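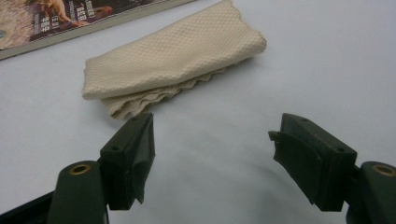

This report examines how a county government decides which residents receive a scarce vaccine first, and how well those decisions are understood by the public. The study covers Hovland County and its two largest towns, Brullico and Trumia, during the most recent seasonal vaccine shortage. Public health guidance often assumes that households have read the printed notices sent to them. Printed matter, however, is easily set down and left, like a thick book or magazine lying on a white tabletop beside a folded beige cloth, and delivery alone was therefore not accepted as evidence that a notice had been read.

Background

The county received 2000 doses in its first shipment, which was well below demand. Under the order issued in September, doses were reserved for residents over the age of 65, clinic staff, and persons with certain chronic conditions. Remaining doses were to be released to the general public after 5 weeks. Notices were mailed to all registered addresses and posted at the Rendia Clinic.

Method

A questionnaire was distributed at five locations, including the clinic and both town libraries. It asked whether the respondent had seen the notice, which groups the respondent believed to be eligible, and where the respondent would go for a dose. A total of 1464 completed forms were returned. Some 100 forms lacked an answer to the second question and were left out of that part of the analysis.

Findings

Most respondents knew that older residents were eligible. Fewer could name chronic illness as a qualifying condition, and this gap was wider in Trumia than in Brullico. Respondents who had spoken with clinic staff gave more accurate answers than those who relied on the mailed notice.

Limitations

Forms were offered in English only. Residents who do not visit public buildings are likely to be underrepresented. The county did not release dose records by town, and the survey results could not be compared with actual uptake.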